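The stick and the bore

Gilang Sembiring cuts his rods from a willow beside the Grudell road, on the bend where the council mower can't reach. He wants a fork with two arms of the same thickness, each as long as his forearm, joined in a short stub. He trims off the leaves with a pocket knife and puts the stick in the ute. It's good for a day, he says, and after that it goes stiff and he cuts another.

Sembiring is a water diviner. He grew up in a house where the tank ran dry most summers, and learned divining from a neighbour who had learned it from an uncle. He has walked paddocks for other people since he was in his twenties. He takes no money if the bore comes up dry.

Divining, or dowsing, is the practice of looking for something hidden underground by walking over it with a stick, a pair of bent wires or a weight on a string. Water is the usual target in this part of the world, but the older records are mostly about metal. Miners in the German-speaking lands were using forked twigs to look for ore by the 1500s, and a well-known Latin book on mining from that century has a woodcut of men at it on a hillside, some walking with the twig and one cutting a fresh one from a tree. The author of that book didn't think much of the habit. He told the serious miner to leave the twig alone and learn to read the ground.

The church had its own doubts. If the twig moved and no natural cause could be found, some writers reasoned, the cause might be the devil. Others thought the metals gave off a vapour that drew the wood down. There were rules about which wood suited which ore, with hazel for silver and ash for copper, and rules about when to cut it. German miners took the twig to England when they were hired to work there, and in time it moved from the mines to the farms and became a tool for wells.

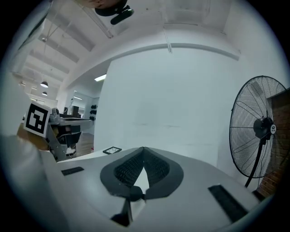 How the stick is held matters more to diviners than what it's made of. Most take an arm of the fork in each fist, palms up, thumbs out, and pull the arms apart until the wood is under strain, with the point aimed ahead. The pull has to be even on both sides. Fulgencio Villanueva, who teaches physics at the high school in Kusuma and has tried it many times, says people think the angle is a secret, and it's just a V, the same outline as the two black finger pads on the white gripper, which meet at a point and spread away from each other. What counts is that the wood is bent and wants to spring back. Turn the wrists by an amount too small to feel and the whole stick will flip over, hard enough to scrape the bark off in your hands.

Villanueva does this with his Year 9 class every year. He gives them forked sticks and walks them across the oval. Before they start, he tells half of them that a water main runs under the cricket pitch, and says nothing to the rest. The students who were told about the main tend to get a dip near the pitch. There is no main under the pitch. He tells them that as well, afterwards, and some of them are quite put out.

The name for what happens is the ideomotor effect, and it dates from the 1850s, when the fashion was for table turning and people were also asking how a ring on a thread could swing by itself. The idea is simple enough. Thinking about a movement can be enough to produce a small version of it, and the person doing it feels no effort and gives no order. A stick held under tension turns that small movement into a big one. The diviner feels the stick move by itself and is telling the truth about the feeling.

That explains why the stick moves. It doesn't settle whether the diviner knows where the water is. A person who has walked the same district for decades might pick up a good deal from the slope, the trees and the old creek lines without being able to put it into words, and the stick might be how that knowledge gets out. Many diviners, when pressed, will accept this version or something close to it. Sembiring isn't bothered either way. "I don't say what it is," he told me. "I say where to drill."

The trouble comes when the landscape is taken away. Trials of divining have been run in several countries over the past century, with pipes buried under flat ground or barrels hidden beneath a floor, and the results under strict conditions have generally been what you would expect from guessing. The diviners who take part are usually confident beforehand and surprised afterwards. Supporters have sometimes gone back through the numbers and found one or two people who did well. When those people are tested again, the run of luck doesn't tend to last.

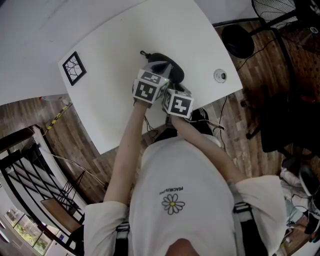
Sulastri Ismail has a different objection, and it has to do with groundwater itself. She is a hydrogeologist and spent eleven years logging bores between Busivent and the coast. Most people, she says, picture underground water as a river in a pipe, something narrow that you either hit or miss. Diviners talk about veins and streams, and mark them with pegs. Such channels do exist in limestone and in some lava country. In most places, though, the water sits in the gaps between grains of sand and gravel, or in cracks in the rock, and spreads under a wide area.

"On the flats at Busivent you can drill nearly anywhere and get wet," she says. "The question is how deep, how much and whether you'd drink it. The stick has nothing to say about salt."

It follows that a diviner working on the flats will have an excellent record, and so would a dog. Up on the granite behind Grudell it's a harder business. Water there is held in fractures, and two holes a short walk apart can give quite different results. It is also where people are most likely to call a diviner, as drilling is dear and a dry hole costs the same as a wet one.

Kamarul Hutapea has been on both sides of that. He runs sheep on 1,450 hectares above Ploteo and paid for two dry bores on the advice of a drilling contractor who went by the lie of the land. For the third he rang Sembiring, who walked the back paddock one morning in May and put in a peg beside a dead stringybark. They struck water at 61 metres, and it has run a trough and a 1,000-litre header tank ever since. Hutapea says he doesn't believe in divining. He says he'd ring Sembiring again.

Ismail has looked at the drilling log for that bore. The hole crosses a fracture that shows up plainly on air photos as a straight line of darker trees, and the dead stringybark stands at the end of it. She would have put the peg in the same paddock, she says, though further down the slope where the drilling was easier. She points out that the first two holes weren't sited by a geologist either.

Teguh Sopacua owns the drilling rig that sank the third bore, and he has put down holes for diviners, for geologists and for people who wanted the tap close to the house. He keeps a notebook with the depth and flow of each one but has never written down who chose the spot. I asked whether he might start. He thought it would only cause arguments. In his experience the customer has usually made up their mind before the truck gets there, and his job is to ask about power lines and septic tanks.

Some drillers do carry a pair of bent wires in the cab. Sopacua has a set made from fencing wire, which he uses for finding old poly pipe when the owner has forgotten where it was laid. He reckons they work on pipe and are no use on water. Villanueva, when I passed this on, offered to bury some pipe on the oval for him, and Sopacua said he'd think about it once the busy months were over.

Sembiring has done the class exercise himself. Villanueva invited him in, and he walked the oval from the gate to the far fence with the students behind him. The stick went down at a spot near the boundary, well clear of the pitch. He scuffed the grass with his heel to mark it. The school hasn't dug there, and he hasn't asked them to.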